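Small Brand Marketing Board > Product Launches > Direct outreach vs. paid social for a single-SKU housewares brand

nfeyisa
Looking for input on channel split. The client is Cevau, which sells one product: a plain mug, sold in pairs to offices and guesthouses. No retail presence yet. They hired me in August to handle launch communications and have a small budget that will not stretch to both a trade campaign and a consumer campaign.

Current plan is a mailing to 200 office managers with a sample pair, followed by a phone call two weeks later. The founder wants to drop the mailing and put everything into paid social, on the grounds that a competitor called Greltport did that and is now visible everywhere. I don't have Greltport's numbers and neither does he.
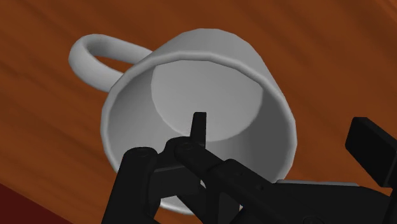
Plain white mug, no logo

Copy is still open. The site is on a stock template, one page, order form at the bottom.

Nahom Feyisa

trayliner
Keep the mailing. Paid social for a plain mug is a bid against every other plain mug. Office buyers reorder, consumers mostly don't. Calculate your cost per account over the reorder period before you let him move the money.

What is the reply mechanism? If it is a printed URL with no code, you will not be able to attribute anything.

nfeyisa
Printed card with a short URL, same one for everybody. I can see the problem. Unique codes per recipient would mean variable printing, and the printer quoted that as a separate job.

kalkidan_a
Disagree with trayliner in part. I ran a launch for Nallholm (door hardware, trade only) and we did a sample mailing of 205 pieces. The list was bought. A large share of the contacts had changed jobs, so the samples went to reception desks and stayed there. The phone follow-up was mostly spent finding out who the right person was.

The order I would use now is call first, confirm the name, then send the sample only to people who agreed to receive it. It is slower, but you can track it in a spreadsheet and you don't need unique codes, because you already know who has one.

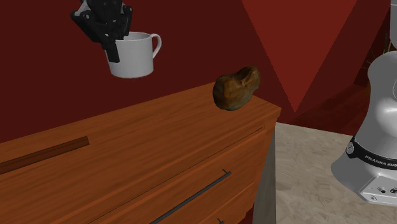 The second thing we got wrong was the press release. We sent it to trade editors in the same week as the samples, and two of them asked for samples we no longer had. Hold back stock for press. Put it in a separate box with a label on it or the sales side will take it.

Kalkidan Assefa

trayliner
Calling first halves your list before anyone has touched the product. The point of a sample is that it gets past the person who says no on the phone. I would rather have samples on reception desks than a clean spreadsheet.

kalkidan_a
A sample at reception is a cost with no contact attached to it. We went back over ours at the end and could not connect a single order to one of those addresses. Your results may have been different, but did you measure them?

trayliner
Reorders by postcode against the mailing list. Not perfect, I admit. It was good enough to get the second mailing approved.

papercut88
Where did the list come from? That decides this argument more than the order of operations. Chamber directory, bought, or built by hand?

nfeyisa
Built by hand from company websites by an intern at Fikre, the agency I subcontract to. Each row has a name and a job title but no date, so I can't tell how old any row is.

papercut88
Then test it. Pull a small batch from the top, middle and end of the file and call those. If most of the names are good, mail the rest the way trayliner says. If not, do it the way Kalkidan says. Either way add a date column today.

Also ask the founder what he would count as a result from paid social. "Visible" is not a metric. If he says orders, give him a small capped test with its own landing page and its own URL so it does not contaminate the mailing.
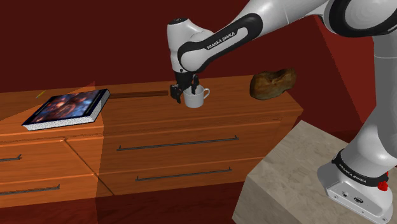 One more point on the landing page. You have two audiences and a single order form. Guesthouses will want to know minimum quantity and breakage replacement, offices will want an invoice option. Put those terms above the form. A PDF price list nobody opens is no substitute.

nfeyisa
Good. I'll run the batch calls first and hold the print order until they are done. Will ask the founder about invoice terms as well, I don't think he has any – he has been taking card payments only.

kalkidan_a
Get that settled before the calls. It will be the first thing they ask.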